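## 4. What happens to a paper cup after the coffee

I should say up front that I did not set out to write a paper with a whole section on paper cups. The plan was to look at how four workplaces share their kitchens, and cups were one line on my observation sheet, somewhere between sponges and the microwave. Then I spent my first morning in the Jarwood break room and filled three pages with cups (my handwriting gets huge when I'm excited, but still!). By the end of that week the sheet had been redrawn, and the sponges had lost most of their space.

### 4.1 The sites and the notes

The four kitchens are the ones introduced in Section 2: Stollwood, Sisa, Khasawneh and Jarwood. All of them buy disposable cups by the case, 1,000 to a case, and all of them also own mugs, which live in a cupboard and come out far less than you'd think. I sat in each kitchen for 7 mornings, from the first pot of coffee until lunch, with a notebook and a drink of my own. I told people what I was doing whenever they asked, and they asked a lot, and those little talks ended up being half of my material.

I wrote down what people did with a cup between pouring and throwing away. I didn't try to tally every cup in the building. I tried that on the first morning at Sisa and gave up before ten o'clock, because a kitchen at coffee time moves a lot faster than my pen does. What I have instead is a set of 75 short episodes, each one following a single person and whatever they were drinking out of, and those are what I coded.

### 4.2 Doubling and parking

Two habits came up everywhere, and I ended up calling them doubling and parking.

Doubling is when somebody takes two cups from the sleeve and uses them as one. People do it for the heat, mostly. A single thin cup full of fresh coffee is no fun to hold on a walk down a long hallway, and at Khasawneh, where the kitchen is at the far end of the floor, doubling was close to automatic. I saw people do it in the middle of a sentence, without looking down. Some folks double by accident too (the cups stick together in the sleeve and life is short), and when they notice, they hardly ever bother to pull them apart.

Parking is when a cup gets set down on a shared surface and left there while its owner goes off to do something else. A parked cup is a funny sort of object. It might be finished, it might be half full, and from across the room there's no telling. People told me they'd walk around a parked cup, wipe around it, even move it a few inches to make space for a lunch bag, and still not throw it out. It had somebody's claim on it, or it might have.

Put the two habits together and you get the thing I found most interesting of all, the nested pair sitting out on a bare table (Figure 1). With a plain cup there's no name, no logo and no color to go by, so anybody who comes across it has to work from small signs, such as a smudge on the side or whether the inside looks clean.
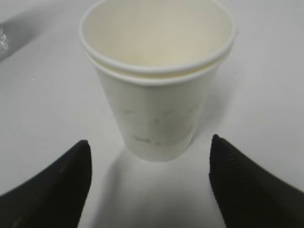

**Figure 1.** Nested plain white paper cups on a pale tabletop. The outer wall of the lower cup has faint gray scuffs; the two rims show as parallel rings.

Binta Aliyu read an early draft of this section and wrote in the margin that I was making too much of ownership. A stack, she argued, says tidying to most people. Somebody has picked up one stray cup and dropped it into another, and whoever comes next reads that as a job already started, so they finish it. She thought I ought to go back through the episodes and split the pairs that were doubled at the sleeve from the pairs that were put together later.

So I went back, and she had a point that I'd walked right past. The two kinds of pair do get treated differently, at least where I'd written down enough to tell them apart. When people had watched the stacking happen, they were quick to clear the cups, and a couple of them scooped up a second stack on the way to the bin. When they came in afterward and only found the pair sitting there, they hesitated. One man at Stollwood tipped the stack toward himself, looked into the top cup, and put it back exactly where it had been. I asked him about it and he said, "It could be somebody's spare." I love that answer. It hadn't crossed my mind that a disposable cup could be a spare.

### 4.3 The scuff as a sign

I asked people in all four kitchens what makes a paper cup "used," and lipstick and coffee rings were the answers I'd been expecting. Marks on the outside came up nearly as much. A gray smear low on the wall was enough to put several people off a cup, even with a perfectly clean inside, and one woman at Jarwood told me she'd reach past a scuffed one for the next in the sleeve every time.

I find this hard to square with how relaxed the same people were about mugs. The Jarwood mugs are chipped and tea-stained, and they're loved, frankly, with regulars who get grumpy when theirs is taken. A mug is allowed to have a past. A white paper cup is expected to come out of the sleeve spotless, and a mark on it gets read as evidence that someone has been there first, even if all it did was rub against the inside of a cardboard box.

It matters for waste as well. At Sisa, the loose cups beside the sleeve were thrown out in the late morning sweep whether or not anyone had drunk from them. I can't put a good figure on it, and I'd be wary of anyone using my notes to try. I can say that several of the people doing the sweeping were bothered by it, and that they'd each worked out a private rule. One kept any loose cup that had been upside down. Another kept the inner cup of a nested pair and tossed the outer one, on the grounds that the outside had touched the table. A third person did precisely the opposite (the inner one might have had coffee in it!), and the two of them had shared a kitchen for years without comparing notes.

### 4.4 A small change at Khasawneh

In February the Khasawneh kitchen moved its sleeve of cups off the counter and into a wall tube that lets go of one at a time. I wasn't involved, but I was thrilled, obviously, and I asked if I could come back for another morning. Doubling carried on. People pulled once, pulled again, and pushed the one into the other with a little tap of the palm, which I'd never seen before the tube went in. Accidental pairs were gone from my notes for that morning, though, and so were the loose cups next to the sleeve. Parking looked the same as ever, and I pick it up again in Section 5 along with the mugs.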